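# Getting the stain out of a sun hat

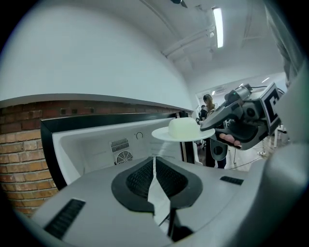

*The wide-brimmed one, cream, a little yellowish in the light.*

I have been wearing sun hats since I moved to Nosside, where the wind comes off the water and the sun gets you on the back of the neck before ten in the morning. I own two that matter. One is a straw hat I use for the garden and don't worry about. The other is pale and has a proper crown, and I have now cleaned it enough times to write down what I do.

The problem is sweat and sunscreen. Sweat alone leaves a faint tide line on the inside band and most of it will come out with plain water if you get to it the same day. Sunscreen is worse. It sits in the fibers as a grease, picks up dust, and then turns yellow over the season. By March I can see every week of the summer before on mine, because I put it away dirty.

I started out doing this wrong. My first white hat was from Fonseca, a shop on the hill that closed a while back, and I put it in a bowl of warm water with laundry powder and left it overnight. In the morning the crown had slumped and the brim had a wave in it that never came out. I wore it like that for a year. Then I asked Macarena Ledesma, who did alterations in the unit next to the post office and had blocked hats when she was younger. She told me to stop soaking things.

So, the method. Check the label first. If it says paper, or there is no label and the hat crackles when you bend it, keep water well away and use a dry brush and a white eraser. Paper braid comes apart when it gets wet. For cotton, felt or a sturdy straw you can go on, although wool felt wants a lot less water than cotton does.

Brush it all over with something soft. I use an old shoe brush that has never had polish on it. Go in one direction, counterclockwise if you are brushing a felt, and do the underside of the brim too. A lot of what I took for staining on my garden hat came off at this stage.

Next, turn the inner band out. This is where most of the grease is. Put a small amount of dish soap in a cup of cool water and stir until it foams. You only want the foam. Pick it up on a cloth, work it into the band, and wipe it away with a second cloth wrung out in clean water. Repeat until the second cloth stays clean. Mine took 9 passes last time, and I changed the water twice.

For yellow marks on the outside, try cornstarch before anything wet. Pat it on thick, leave it for a few hours and brush it off. It pulls out fresh sunscreen fairly well. On old marks it does very little, and there I go back to the foam, dabbing from the outside of the mark toward the middle so I don't get a ring. If you do get a ring, dampen the whole panel lightly so that it all dries at the same rate.

I don't use bleach. I tried it once on a cotton hat and it made the yellow brighter. I have also read that lemon juice and sunshine will do it. On mine they did nothing I could see, and the hat smelled of lemon for a week.

Drying matters more than I thought. Don't rest a damp hat on its brim, or the brim will flatten or curl depending on how it lands. I stuff the crown with a rolled towel and set it on top of an upturned mixing bowl so the brim hangs free all the way around. Keep it out of the sun and away from the radiator. A cotton one is dry by the next afternoon in my kitchen. Felt takes longer.

If the brim needs straightening, hold it over a kettle for a few seconds, shape it with your fingers and let it cool in that position. Short bursts are better than one long one. Mind your hands.

I had a look at having it done professionally. The Plirnidby catalog has a cleaning kit with a sponge, a brush and a bottle of something clear, and I bought it. The brush is good. The liquid did no more than the dish soap. Kanden, the dry cleaner by the station, will take felt hats but not straw, and they told me they can't promise anything on sunscreen.

Storage is the part I keep failing at. A box big enough for a wide brim takes up half a shelf. Mine live upside down on top of the wardrobe, resting on their crowns, with a pillowcase over them for the dust. This year I am going to wipe the bands before I put them up there.

Next post will be the canvas shoes, if the new soap comes.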